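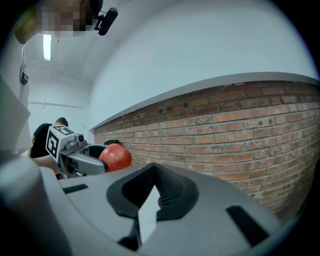 Workshop Tips: Preparing Hand-Held Gripper Recordings for Policy Training

Rinen Workshop Services, Nosberg site. Revised 14 January 2025.

Staff preparing demonstrations for the Londoño planner are asked to observe the following practices at the bench.

Marker cubes. Wipe each printed face with a dry cloth before a session. Replace a face when a corner lifts or the black areas turn shiny. After replacement, run the pose check and confirm that the tracking error stays below 8 mm.

Clocks. Start both grippers from the same host computer. If the two logs differ by more than 15 milliseconds, restart the pair. Do not correct the offset by hand; the alignment script will apply its own correction a second time.

Objects. Glossy items, such as a shiny red ball, can produce highlights that the segmentation step reads as separate objects. Raise the merge threshold to 7 for these items and return it to the default afterward.

Handovers. When two grippers work close together, one may hide the other's marker. Pause briefly before and after the exchange. The smoothing filter fills short gaps well and long ones poorly.

File names. Use the task name, the operator's initials and the take number, without spaces. The Clerkutby server rejects anything else, and the upload log does not always report it.

Storage. The local drive holds some 3,000 takes. Move completed sets to the server before the end of the shift.

Questions about planner settings should be sent to Socorro Tamayo. Filter settings will next be reviewed in June.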